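Home | Diary | Projects | Safety Rules | Members' Area

Nultwood Robotics Club: Workshop Diary, October

The session opened at two o'clock. Members continued preparatory work for the Zosumham Challenge, in which each entering club must show a two-armed machine coiling and moving a cable. The rules allow 300 seconds for each attempt and require both arms to return to rest before the clock is stopped.

The first hour was given to the wrist cameras. The club wishes to confirm that each one shows both fingertips and a fair stretch of table before any further practice runs are recorded.

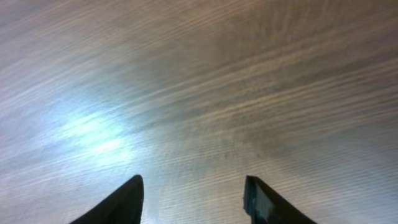
Members then reviewed the recordings held from last term. The club has 64 that are fit for use. The remainder were set aside for poor light or for a hand passing in front of the lens, and it was agreed that they should not be counted in the club's entry form.

Work on the main task followed. The rule sheet asks for the cable to be taken up by one arm and passed to the other above the table. The order in which the arms move is left to each club, and there was a long discussion on this point.

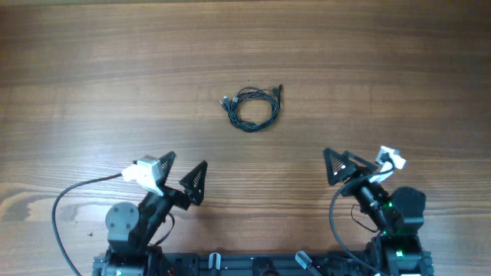

One member asked whether the left arm need always go first, as the practice notes had taken this for granted, and proposed that half of the new runs begin with the right. The proposal was accepted and the notes will be amended.

The control program, which the club calls Dvorak, was restarted after the tea break with the slower speed setting. Members are reminded that this setting must be written in the log at the start of each run. Two entries from the previous session had been left blank and have been struck out. 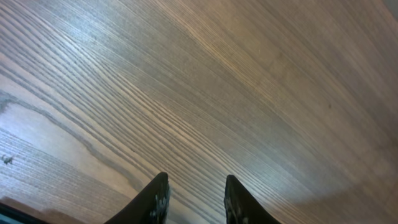
The question of finger pads was carried over. A quotation of £996 from Pronix for a full set of spare parts was read out and considered too high for the present year. Members will ask for a price for the pads alone.

The closing half hour was spent on the starting position, which is to be the same for every run and marked in the log by its number.

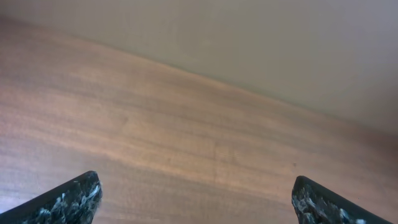 In reply to the draft of this entry, Pronix Bench Group wrote that they had met the same difficulty with starting positions and now read the joint angles aloud before each run, with a second person writing them down. The club will try this method at the next session.

The power was switched off at the wall at half past five and the log was signed. Keys were returned to the school office.

Contact the club secretary | © Nultwood Robotics Club | Back to top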